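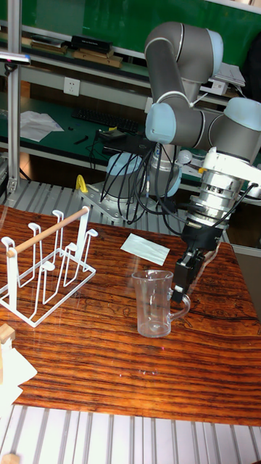

Cloudy glasses since moving house – is it the water?

limeybird

Hi all, hoping someone can put me out of my misery. We moved to Udmont in November and every glass and clear cup we own has gone milky. At first I thought it was the washing-up liquid so I swapped brands, then swapped back, then tried the supermarket own one. Same every time. We do most of it by hand but the bigger loads go through the dishwasher, a Manalo that came with the house (and came with no instructions, naturally).

The kettle is furring up as well, so I'm fairly sure the water's hard here, which it never was in Melby. I've filled the salt thing in the bottom of the dishwasher and it hasn't helped much. Some of the glasses have a sort of rainbow look when you hold them to the window and I can't shift it. Is there a way to get them clear again or should I give up and buy new? I've got people coming on Saturday and I'd quite like to not serve them squash in what looks like fog!

Posted in: Kitchen and Laundry
31 people found this useful

oldbootsandall

You've probably got two different things going on. One is limescale, which comes off. The other is etching, where the glass itself has been worn by the machine, and that doesn't come off whatever you read about toothpaste. Easy way to tell – rub a bit of white vinegar on one with your finger, leave it five minutes and rinse. If that patch is clear, it's scale, hooray. If it's still milky, or you've got that rainbow look, then I'm afraid it's more likely etched.

For the scale ones I use a washing-up bowl with 700 ml of white vinegar and the same again of warm water. Lay the glasses in, turn them now and then, half an hour or so, then wash as normal. Don't put anything with a gold rim in it. I did that with my gran's sherry glasses and I still feel bad.

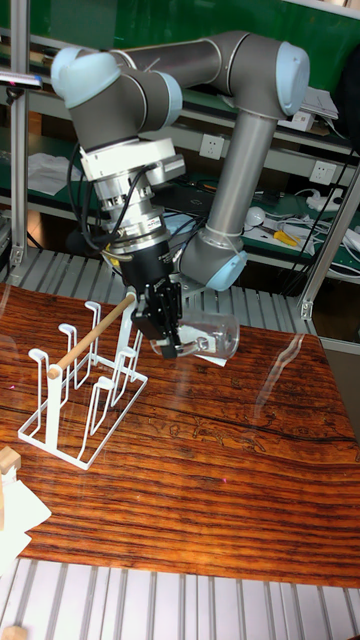 Drying matters as much as washing in a hard water area, at least that's what I found when we moved here. Every drop that dries on the glass leaves its own little ring of chalk, so if you leave things standing in a puddle on the draining board you're back where you started. I polish the good ones with a tea towel straight away and everything else gets hung up to drip. A white wire rack like the one in the photo, with the tall hooks looped over at the top, does the job nicely for cups, and it takes up less of the worktop than you'd think. Give the wire a wipe now and again too or it gets crusty.

Oh, and the salt in the dishwasher does nothing much unless you've told the machine how hard your water is. Have a look on your water company's website, put your postcode in and it'll give you a number. Ours was 26 on whatever scale they use.

gingernutter

Just use rinse aid??

kettleonagain

Rinse aid does help to be fair, but set the softener first like oldboots says. On our Manalo you hold the start button down while you switch it on and the display shows the setting, then you press start again to go up. Yours might be older so don't blame me if it does something else. Ours was sat on the lowest one for two years before I found out, no wonder everything looked terrible.

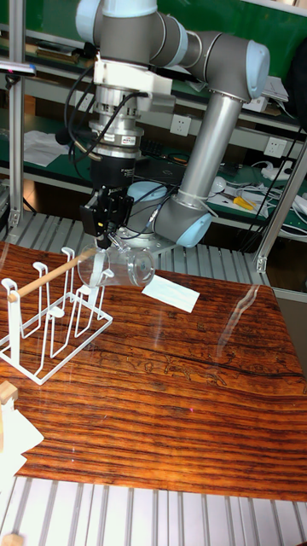 After that I cut right down on the tablets. We were using the all-in-one sort and I think they were too strong for half loads, so now it's Erimix powder, a spoonful and a bit, on the cool glass programme. I also open the door as soon as it finishes so the steam gets out. My other half says this makes no difference. The glasses from before are still cloudy (they went in the shed for paintbrushes) but the ones I bought last summer are fine.

For the kettle, citric acid from the baking aisle is cheaper than the sachets and doesn't stink the house out like vinegar. Two spoonfuls in 800 ml of water, boil it, leave it to sit, pour it away and then boil a fresh lot and chuck that too. Don't forget the second boil. I did, and made my mother-in-law a cup of tea with it.

limeybird

Thank you both, and gingernutter! Did the vinegar test on six of them. Four came up lovely and two didn't, so those two are for the bin or the paintbrushes. Off to hold down buttons on the dishwasher now.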